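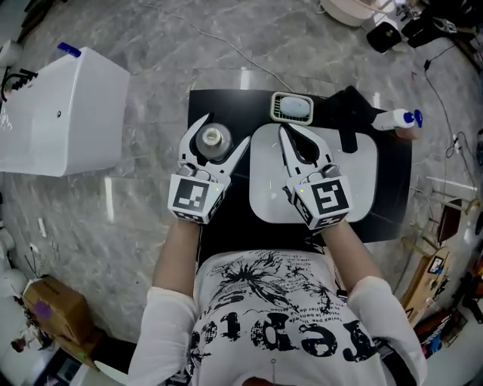 How often should the supply table be inspected when liquids are kept on it?

Once a week, plus an extra check after any spill, any change of product, or any change in the layout of the table.

# Supply table and surrounding floor: weekly check

Site: Dancombe, Room 203
Checked by: Viera Kollár
Reviewed by: Matěj Hudec
Date: Wed 8 August
Form: 1008, replaces the July version

Ratings: **OK** = meets the standard. **FIX** = correct during the check and note it. **OPEN** = needs follow-up.

## 1. Tabletop

- [x] Table stands level and does not rock when pressed at each corner. **OK**
- [x] Surface free of cracks and lifting edges. **OK**
- [ ] All items fully inside the table edge. **FIX**
- [ ] Nothing hanging over the edge. **FIX**

Comments: The white spray bottle was lying near the right edge with its nozzle end past the edge. A black cloth was hanging over the edge to the right of the soap dish. Both are minor. The cloth is the worse of the two, as anyone walking past can pull it down by accident. It was folded and laid flat. Residue is hard to judge by eye on a black top, so wipe with a white paper towel and look at the towel.

## 2. Containers and bottles

- [x] Gray cylindrical container upright. **OK**
- [x] White cap seated on the gray container. **OK**
- [ ] Spray bottle stored upright. **FIX**
- [ ] Product name and fill date on every container. **OPEN**
- [x] No cleaning liquid decanted into a drink bottle. **OK**

Comments: A trigger bottle on its side can leak slowly at the collar even with the nozzle turned off. Stand it up, turn the nozzle to off, then check under the collar with a dry finger. The bottle with the blue trigger passed this test after it was stood up. The date label is missing from the gray container. Viera to write one. If the fill date can't be established, empty and rinse the container before it is filled again.

The Cirard labels ordered in July lift at the corners after wiping. Use the Kuruc ones until the stock is gone, then reorder those.

## 3. Soap and soap dish

- [x] Dish sits flat. **OK**
- [x] Grid insert in place. **OK**
- [x] Bar in one piece, no deep cracks. **OK**
- [x] Underside of grid rinsed this week. **OK**

Comments: The pale blue bar is in the beige dish, on the grid. Lift the insert out when checking. Soap sludge collects under it and will run onto the table when the dish is moved. Replace the bar when it is thin enough to bend or slip between the bars of the grid. Do not press an old piece onto a new one.

## 4. Tray

- [x] Tray flat on the table, no warping. **OK**
- [x] Corners rounded, no chips or sharp spots. **OK**
- [x] Capacity greater than the largest single container placed in it. **OK**
- [ ] Liquids kept in the tray. **OPEN**

Comments: The light gray tray takes up much of the right half of the table, and the spray bottle has no fixed place in it. Proposed change: spray bottle in the tray, gray container left where it is until labeled, soap dish stays at the back. Matěj to approve before the next check. If approved, update the layout card in folder 267.

## 5. Floor and walkway

- [x] Floor swept, no standing water. **OK**
- [ ] No loose cables across the floor. **OPEN**
- [ ] No boxes on the floor next to the table. **OPEN**

Comments: A thin white cable crosses the gray marble-patterned floor toward the back of the table. It is easy to miss against that floor. Route it along the wall or fit a cable cover. Tape is accepted for one week only.

The cardboard box with the purple patch goes on a shelf. Cardboard on the floor soaks up spills and then fails from the bottom when lifted.

## 6. White unit beside the table

- [x] Stable, does not tip when pushed lightly at the top. **OK**
- [ ] Nothing stored on top. **FIX**
- [ ] Cables on the left side secured and clear of liquids. **OPEN**

Comments: A bottle with a blue cap was standing on top of the unit, which has a black bundle of cables plugged in at its left side. No liquids above a plug, closed or not. The bottle was moved. This is the second check in a row with the same finding, so it gets its own line on the follow-up list.

## Follow-up

| Item | Who | Status |
|---|---|---|
| Label and fill date, gray container | Viera Kollár | open |
| Tray layout | Matěj Hudec | open |
| Floor cable, cover or reroute | Matěj Hudec | open |
| Box off the floor | Viera Kollár | open |
| Cable bundle, white unit | Matěj Hudec | open |
| Bottles on top of white unit, repeat finding | Viera Kollár | monitor |

All 5 open items must be closed or given a new deadline at the next check. Send a copy of the signed form to the Nititville office and keep the original in the room.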